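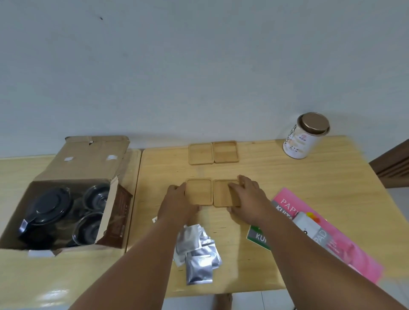
Right, the tea drawer project is finally happening! I have been moaning on here since June about the state of that drawer, and this morning I cleared the table and made a start. I'm using square bamboo trays, two at the front and two behind for now, and I am already very taken with the rounded corners. Little foil sachets in a heap, big tin standing at the back out of the way, bright pink packet off to the right until I decide what to do with it. More as I go, I've got the whole morning and a full kettle.

2/ Some background for anyone new. We drink a silly amount of tea in this flat. People give it to us, we bring it back from holidays, and it all goes into one deep drawer under the worktop and is never seen again. Last week I wanted a peppermint and ended up with my arm in there to the elbow.

3/ I did try dividers first. They were the springy sort that push out against the sides and they pinged loose every single time I shut the drawer. One went down the back and it's still there as far as I know.

4/ Trays are so much better! You can lift the whole lot out, put it on the table, choose your tea, and put it back. I tried one on its own for a fortnight (for stock cubes) and that was me sold. The lip is shallow, so things are easy to pick up, but it's enough to stop them sliding about when somebody yanks the drawer.

5/ Measure first, please. My drawer is 37 cm across on the inside and I very nearly ordered the next size up because I'd measured the front of it like a wally. I cut the shapes out of newspaper and laid them in the drawer overnight before buying anything. Best ten minutes of the whole job.

6/ Sorting rules so far. Everyday black tea nearest the handle. Herbal next to it. Green behind. The last tray is for "fancy and odd", meaning anything I'd only make for a visitor or when I'm feeling brave.

7/ Sachets are the fiddly bit. I used to stand them up in rows like a filing cabinet and it looked gorgeous for a day. Now I lay them flat, all facing the same way, with the oldest on top so they get drunk first. Less pretty, much easier to live with.

8/ Somebody's asked about loose leaf. It stays in tins and the tins live on the shelf by the kettle. I like seeing a nice tin! Also ours are too tall for the drawer, so that was decided for me.

9/ Found so far, down at the bottom: a bag of cardamom pods, a birthday candle, and a box of Fikre spiced tea I'd accused my sister of finishing. I've texted her. She's being very gracious about it.

10/ Kettle break. Having the Fikre. It's lovely - quite gingery, and it's kept better than I expected from something squashed under a bag of lentils.

11/ To the person asking if you need to treat bamboo: I don't do anything much. Wipe with a damp cloth, dry it straight away, stand it on its edge for a bit before it goes back in. I did once leave a tray in the sink and it went furry, so don't do that.

12/ I had 18 teabags with no box and no label, all in plain paper. I've sniffed every one. Nine are definitely Earl Grey. The rest have gone in a jam jar marked LUCKY DIP and I'm more excited about that jar than anything else I've done today.

13/ Smelly teas do need keeping apart, by the way. I had a liquorice one in with the breakfast tea and everything tasted of sweet shop for weeks. Anything strong goes in a clip-top jar now, then in the tray.

14/ Next up is the spice shelf, which is worse. Three open paprikas that I know about. If you've got a way of storing half-used packets that doesn't involve a hundred pegs, I would love to hear it - pictures of your drawers very welcome too!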